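Sasden Open Day Recordings: Read Me First

22 April 2019
By the Halim data desk

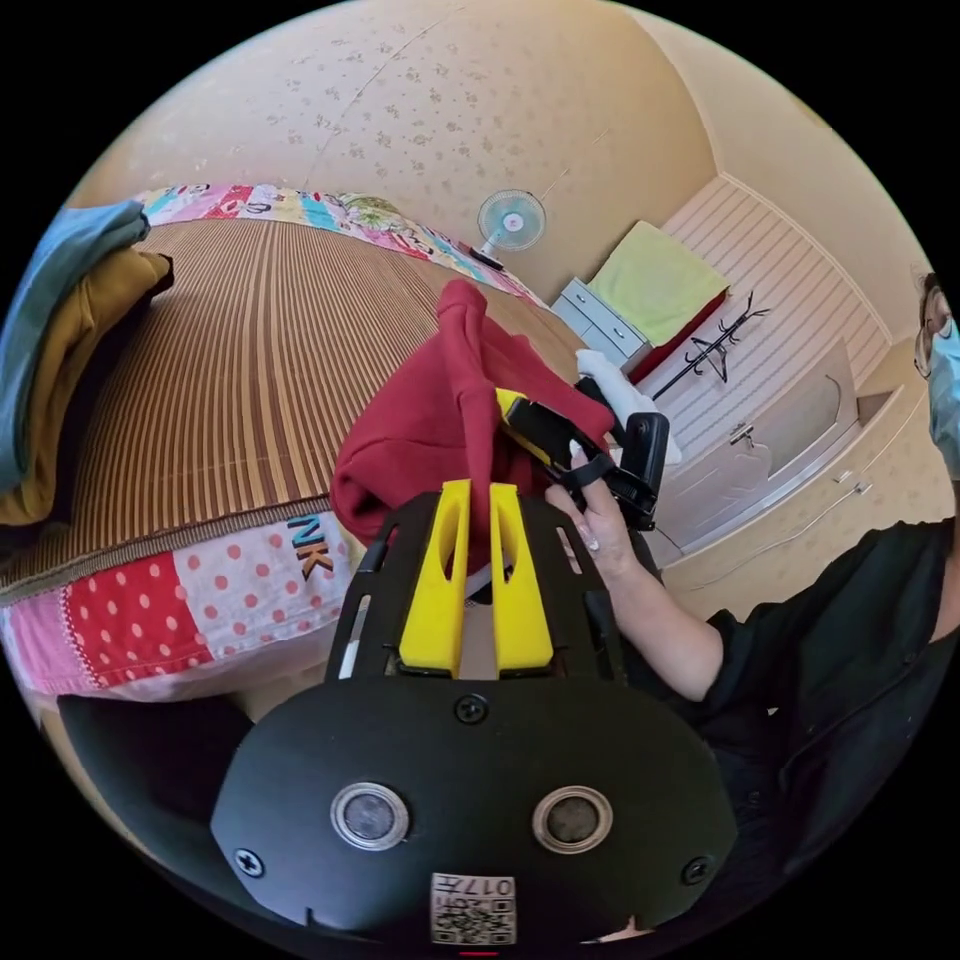

This folder holds what we brought home from the open day at Sasden in March, when visitors were invited to try the hand-held grippers and we were invited to find out how sturdy they are. The answer to the second part is in the repair notes. The rest of this file covers the recordings.

## What you get

- 482 recordings, one attempt each
- 235 of them cloth handling (picking up, folding, moving to a pile)
- the remainder a mixed bag: cups, pens, bottle caps, and a spoon that became oddly popular
- `visits.csv`, one row per attempt
- `notes.txt`, which is what the staff wrote down between visitors and reads like it

Total size is 70 GB. The download page at Fumholm says less. The download page is wrong and we have written to them.

## How the day went

The plan was a short talk, a demonstration, then turns for everyone. The talk ran long. By the time it ended there was a line at the cloth station, and the demonstration was given mostly to people who had already started without it.

Cloth was supposed to be the hard task, saved for the brave. Visitors saw a garment and a trigger and assumed they knew what to do. Plenty of them did. The people who fold laundry every week were better at this than the people who build grippers, and we have taken that as well as could be expected.

Each visitor got 18 minutes. A few handed the tool back early. Several more had to be asked.

## Columns in visits.csv

`attempt` - running number, in the order recorded. Gaps are deleted attempts. Please don't write to us about the gaps.

`station` - cloth, kitchen or desk.

`object` - whatever the staff member typed. "Shirt", "shirt (red)" and "the shirt again" may all be the same shirt.

`outcome` - done, partly, dropped, or blank. Blank means the staff member was talking to someone.

`hand` - left or right. Add your own column if you want to track people who switched halfway. We gave up.

`practice` - yes for the first try after the briefing. Leave these out if you want tidy numbers, keep them in if you want to know what a first try looks like.

## Known problems

The clock on one unit was an hour off until lunch. Times in the CSV are fixed, times inside the recordings are not.

"Dropped" was used generously in the morning and hardly at all in the afternoon. We'd like to say visitors improved. The staff also changed shifts.

Soft items have no agreed finish line. One person's folded is another person's heap, and both are marked "done" if the visitor looked pleased. For anything that depends on fold quality, go through the cloth recordings yourself and relabel. Prillville did this for a small batch and came back with three different answers from two people.

Recordings with someone talking over them have had the sound removed. This turned out to be nearly all of them, so we removed the rest too.

## Using it

Fine for research and teaching. Fine for testing your loader on something messy. Not a benchmark, and please don't make a leaderboard out of it, as the leading entry would be a visitor who practiced on the spoon for her whole turn.

Don't try to work out who anyone is. Visitors signed up to squeeze a trigger and that is all they agreed to.

If you publish with these files, cite them as "Halim, Sasden Open Day Recordings" and give the version number from the folder name.

## Changes

v1.1 - clock fix, sound removed, column `practice` added

v1.0 - first copy, sent out with the kitchen and desk labels swapped. If you have this one, delete it.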